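**Ticket 7-10: Timeler household task evaluation, kitchen bench**
Status: Open
Opened: February 2025
Raised by: Luminița Dobre, Destitz

The client asks whether the two-arm bench unit may be listed as ready for light kitchen and desk chores.
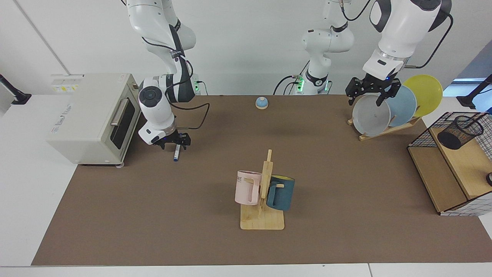
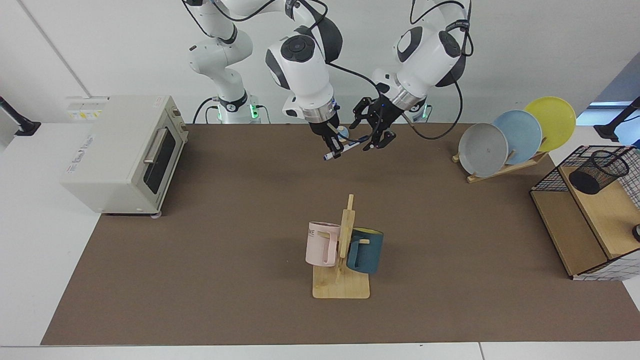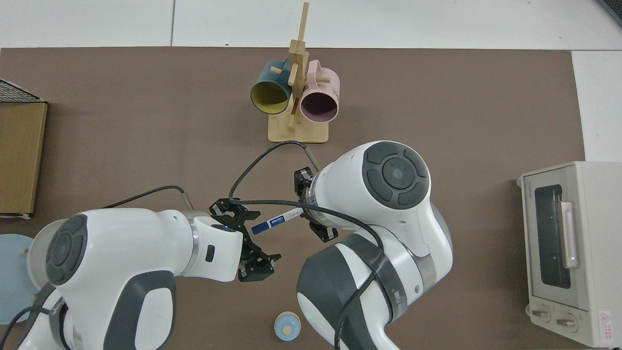
*Reading time: 2 minutes*

**Reported fault.** Marker handling is inconsistent. Of 10 attempts on the Wamby schedule, eight were completed without assistance. In the other two the pen turned in the fingers and the run was stopped.

**Checks made**

- Gripper force reset to the Ding default. No change.
- Pen approached nearer its middle. Some improvement - see log entry 7.
- Mugs left on the tree during all runs. No contact recorded.

**Assessment.** Plates and mugs are large and forgiving. A pen passed between two grippers is a harder test, and the present results do not support unattended use. The listing should remain "supervised only".

**Action.** Destitz to repeat the schedule with a slower wrist speed. The December firmware is to be kept until then.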